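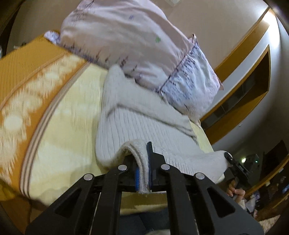 Cream ribbed sweater on the bed, partway through folding

Folding a heavy ribbed sweater so the stack stays flat
Household > Clothing care > Storage

Busisiwe Molefe
I have a cream-white ribbed knit that I fold on the bed, on top of the sheet. The ribs run lengthwise down the body. The method I use is the one I use for T-shirts: sleeves in, sides in, then up from the hem in thirds. With a T-shirt this gives a flat rectangle. With the sweater I get a thick lump at the shoulder end and almost nothing at the hem end, and anything placed on top of it slides off toward the thin side.

The shelf opening is 31 cm wide and the shelf has no divider. I keep 4 sweaters on it, all of similar weight. Hanging is not an option for me, as the last one I hung grew at the shoulders and the ribs never closed up again.

Two things I would like to know. Where should the sleeves go so they do not double up in one place? And is it better to fold along the ribs or across them? I have read both.

Edit: it is a cotton blend, machine washed, dried flat. The ribbing at the cuffs and hem is tighter than the body.

Periklis Sfakianakis
Your lump is the sleeves. On a T-shirt they add one layer of thin fabric, so their position hardly matters. On a sweater each sleeve adds two layers of thick knit, and if both are brought straight across the chest they overlap, which gives you four extra layers in the same spot.

Lay the sweater face down and smooth it from the center outward with flat hands. Do not pull on the hem. Ribbed knit will stretch sideways if you tug it, and it then shrinks back after folding and drags the edges out of line.

Fold one side in, about a quarter of the body width, with the fold line parallel to the ribs. The sleeve will now point across the body. Turn it down at the shoulder so that it lies along the fold you just made, cuff toward the hem. If the cuff goes past the hem, turn it back up. Repeat on the other side. The sleeves should lie next to each other with a gap between them.

Measure the width at this point. You want a little less than your 31 cm, because the knit relaxes on the shelf. If it is too wide, take more in at the sides before going further.

Then fold across the ribs. Bring the hem up to a hand's width below the neckline, then fold in half once more. The neck end always has more bulk, and leaving the hem short of it evens out the height.

So the answer to your second question is both, in that order: lengthwise first, crosswise last. Crosswise folds in a rib do mark less than people say, provided the fold is left round and not pressed down.

When stacking, alternate the direction. First sweater with the final fold facing out, second with it facing the back, and so on. Four is a reasonable height for this weight. I would not go higher.

Virgil Dobre
I just roll mine. Takes up more depth but never falls over.

Busisiwe Molefe
Thank you. The sleeves were overlapping by nearly their full width. Laid parallel, the folded piece comes out much more even. The width was over on the first attempt and I had to take the sides in further, so the measuring step was useful. Rolling would not fit the depth of this shelf.

Silviu Nedelcu
One addition to the long reply above. Fold on something firm if you can. A mattress gives under your hands, and on a soft one the body of the sweater sinks in the middle while you are lining up the edges, so the sides end up unequal. A table with a towel on it works. If it has to be the bed, slide a large tray or a piece of stiff board under the sheet.

Also check that the sweater is fully dry at the cuffs and hem before it goes on the shelf. The tighter ribbing holds water longer than the body does.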